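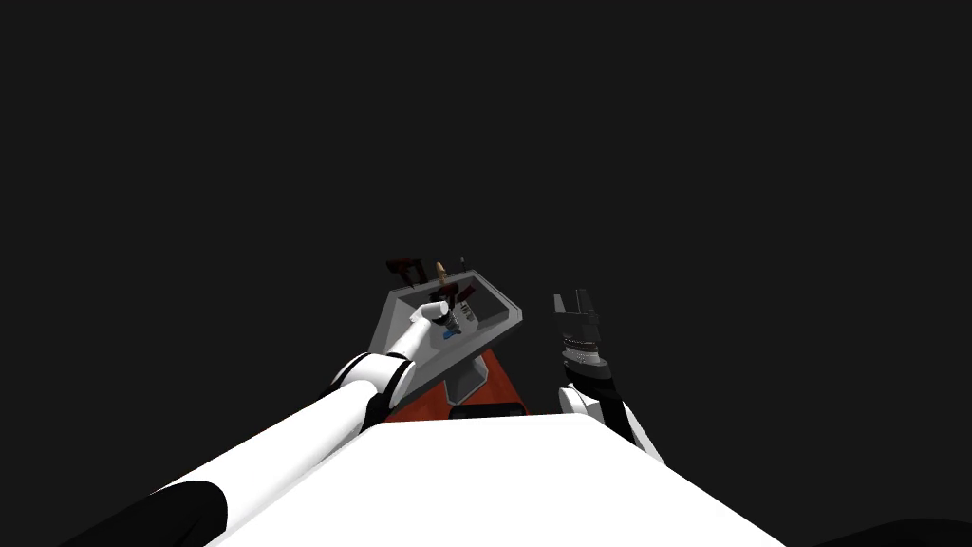 *Both arms forward over a small work area, dark gray behind. Computer rendering.*

# Naylor's New Streetlights Keep Banker's Hours

NAYLOR — The town's new streetlights came on at 9:40 in the morning again this week and shone until a little before sunset, when they went off and left drivers to find Brullow Road from memory.

The lights were installed in October by Jitum, which won the contract to replace all 973 of the old sodium lamps. The old ones buzzed, turned everyone the color of weak tea, and came on when it got dark. The new ones can be dimmed, scheduled and grouped by neighborhood, and have so far been on mainly when the sun was.

Jitum says the fixtures are working as designed. The trouble, according to a notice posted on the town website, lies in "a scheduling offset affecting certain zones." The certain zones are the east side, the west side and downtown. The industrial park, where the last shift goes home at four, has been lit beautifully all night.

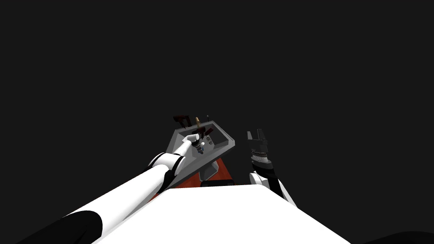 Residents were first told to report dark streets through an online form. The form asks for the number printed on the pole, which is at eye level and easy to read in daylight. By the end of the month the town had received 600 reports, and it has thanked everyone for their engagement. A second form was then opened for people who had filled out the first one and wanted to know what had come of it.

The town also extended the hours of the phone line, which now closes at 5 p.m. Sunset is at 4:50.

Business owners on Undance Street have taken a mixed view. The hardware store has sold out of headlamps twice. The bakery, whose staff arrive at three in the morning, has put a string of holiday lights along the sidewalk and was sent a letter pointing out that decorative lighting needs a permit. The permit costs $30. The bakery has paid it, and its block is now the brightest in town outside the industrial park.

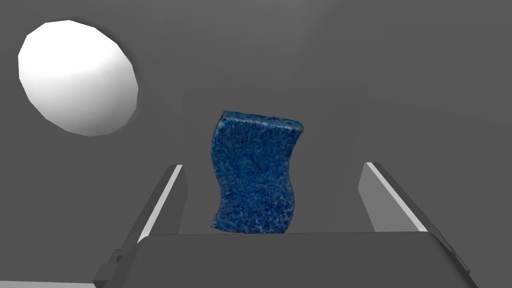 Savings were the main argument for the switch. The town was promised that its lighting bill would drop by 50 percent within the first year, and the early numbers are a disappointment, as lamps that burn all day use much the same power as lamps that burn all night. A report to the town suggested that the figures would look better if the lights were turned off in the daytime. It was accepted without debate.

Brullow, which shares a border and a water tower with Naylor, looked at the same system last year and passed. Its old lamps still buzz. Several Naylor residents have taken to walking their dogs over there after supper, and Brullow has responded with a sign about leashes.

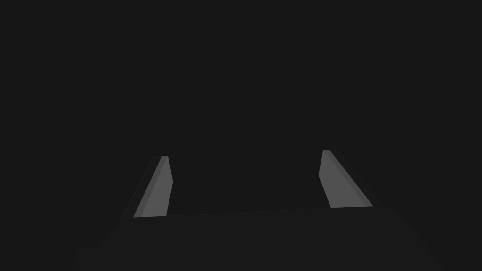
The worst stretch is the footpath behind the middle school, which has no houses along it and gets no help from anyone's porch. Students coming home from band practice say they steer by the sound of the creek. Stand at the gate after six and the view ahead is the same flat, nearly black charcoal that fills the top of the rendering above, with nothing in it to aim for. The school has asked parents to pick up at the front entrance, where the lights are also out but there is a curb.

Jitum says a software update will be sent to all zones before the end of the month. It will be installed overnight, and the town is asking residents to expect a brief interruption in service.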